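The Sorting Table, Rivport
July 5, 2024

Print this page | E-mail this page

When the Degefa kitchen closed its back counter in May, I inherited the job of deciding what to keep. The kitchen had served lunch to the upstairs studios for years, and like every kitchen that feeds people who are in a hurry, it had acquired a great many small plastic objects and very few lids. I said I'd have the whole business sorted in a weekend. I would like that remark struck from the record.

What follows is the gallery I promised, which readers of this page have been asking for with a persistence I find touching and slightly worrying. It has ended up with a lot more gallery text than gallery. The notes go roughly in the order I did the work, apart from the drawer, which I put off.

The cups

Clear ones, for cold drinks. They came out of the old cupboard nested inside each other so firmly that two of them will be spending their retirement together. I kept the ones that stand up straight. You'd think that would be all of them.

The inventory sheet, in a hand I don't recognize, says 1,141 cups, spoons and "other." I found 898. I have decided that the missing ones were "other."

The trays

We had two makes. The Skanine trays stack beautifully and then refuse to unstack. The Vutonix ones come apart fine, but put a wet one down on a smooth counter and it goes for a walk. I have strong feelings about this and have been asked not to share them at dinner anymore.

Zewditu Endale, who ran the Degefa kitchen and now has the good sense to run something else, wanted everything in one big crate. "You'll only take it out again," she told me on the phone. I explained my system. There was a long silence, and then she asked how my mother was. 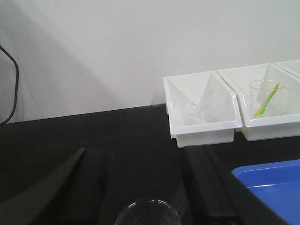

My system goes by trays, one kind of job to a tray, and it lives against the wall so that the rest of the table stays free for arguing over. White trays are for things that have a future. Blue is for things I haven't made up my mind about, and it stays out by itself, away from the others, so nothing drifts. The first cup got a white tray to itself, a bit of luxury it will never know again. The yellow-green spoon went in the cup in the next tray along, handle up and leaning, where I can find it when somebody wants to stir something. Clear cups in white trays are very hard to see, by the way. I chose that combination myself, after some thought.

The spoons

I'm fond of the bright ones. A steel spoon can go missing for a year and you'd blame the dishwasher, but a spoon that color gets spotted from across the room. Zewditu bought a box of 200 when the kitchen opened and says they left in coat pockets, one lunch at a time. Anyone upstairs who has one at home is welcome to keep it. I know who you are.

The table

Black, matte, bought for the studio before any of this. It hides coffee and shows flour. I'd buy it again, but I'd bake somewhere else.

The drawer

Finally did the drawer. It held 12 corks, a birthday candle shaped like a 7, the instructions for a rice cooker we never had, and every lid in the building. None of the lids fit. I tried them on the cups, on the trays, and late in the evening on a flowerpot. The lids have gone in a bag under the stairs, and that is where I intend to leave them until I move.

Where it's all going

The good trays stay in Rivport. The extra cups go to whoever turns up with a box, and please do bring a box, my bags are full of lids. The blue tray I'm keeping. I find I use it more than the others – most of my life would fit in it – and it looks nice on the table.

Comments (4)

marlow_b: We have that same bag of lids. Ours is in the garage. Do you want it?

Teacup Annie: I worked upstairs for two winters and I have three of those spoons. They've been to Canada. Not sorry.

H. Pruitt: You can get stuck cups apart with ice water in the top one and warm water outside the bottom one. Go slow or they crack. Also 1,141 minus 898 is a lot of "other."

Zewditu E.: I said ONE crate. It would have taken an hour. Save me a spoon.

Print this page | E-mail this page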